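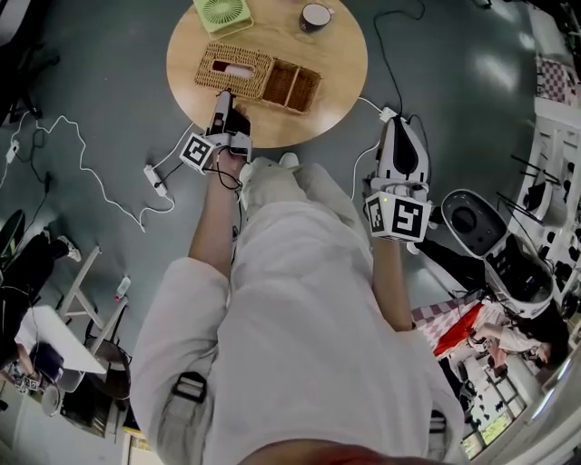 4.3 Checking marker tracking before you record

This section assumes that Vikwood is installed, that both hand-held grippers are paired, and that you have read 4.2. If you skipped 4.2, the software will find a way to let you know.

The tracker works out where each gripper is from the square black-and-white markers on its cube. It needs to see at least one marker face per cube, and it is much happier with two. With one face it guesses the tilt, and it guesses with great confidence.

1. Open the Tracking tab and pick your rig profile. New installs come with a profile called Brandholm, named after the office where it was made. It describes that office's ceiling lights very well. Copy it and edit the copy.

2. Hold both grippers in front of you, a little apart, and press Find Cubes. Each cube should get a colored outline in the preview window within a few seconds. The outline for the left gripper is blue and the one for the right is orange. If they are the other way around, press Swap Hands. Do not swap the grippers. People do this, and then the saved calibration is wrong in a way that takes an afternoon to find.

3. Turn each wrist slowly through its full range. Watch the Faces counter under the preview. It should read 1 or 2 most of the time. A short drop to 0 is filled in by the motion sensor for up to 14 frames. After that, the track is marked Lost and the clip is split.

4. Reach down beside your leg with one gripper while the other stays at table height. This is the pose that breaks most setups, as the low hand leaves the middle of the view and the cube gets small. If the low hand is lost every time, raise Search Margin one notch and try again.

5. Rest the jaws of one gripper against the edge of a table and keep still while you press Measure Drift. The reported position should settle. If the number keeps wandering, the gripper may be moving, or you may be. Try leaning on something before filing a bug.

6. Press Save Check. The result goes into the session log with the profile name and the time.

Note: Neighboring stations. The tracker reads every marker it can see, including those on somebody else's gripper at the next table. Give each station its own block of marker IDs in Settings > Markers > Range. Leave Ignore Strangers turned on. With it off, Vikwood will cheerfully report that your left hand has crossed the room.

Note: Checkered cloth. High-contrast squares on fabric can pass the first stage of the marker search. They fail the second stage, but they cost time. If the frame rate sags whenever you face a certain direction, look for gingham. Raising Minimum Contrast to 22 usually helps.

Caution: Route the cable so that a loop stays slack at the wrist. A tight cable pulls on the gripper near the end of a reach, and the planner will later learn that pull as if it were a skill.

Caution: Look where your feet are going. The software has no opinion about power strips and will record you tripping over one at full resolution.

Reading the log

A healthy check ends with a line like this:

check ok frames 3,636 lost 167 splits 2 profile desk_copy

Lost frames scattered through the check are fine. Lost frames in one solid block mean that something was covering the cube, most often a sleeve. Open the block in Dudás, the replay tool, and step through it before you change any settings. Loose sleeves should be rolled or taped.

If you see "check ok" with 0 lost, be suspicious. Versions before the May release wrote that line when the tracker had not been started at all. Piroska Deák fixed it and would like everyone to update.

Exporting to Flurndale

Clips that pass the check can be sent to the planner from File > Export. Choose Relative Poses unless every station shares one map. Split clips are exported as separate files, numbered from zero, except the first one, which has no number. We know.

Section last changed: 2026-08-11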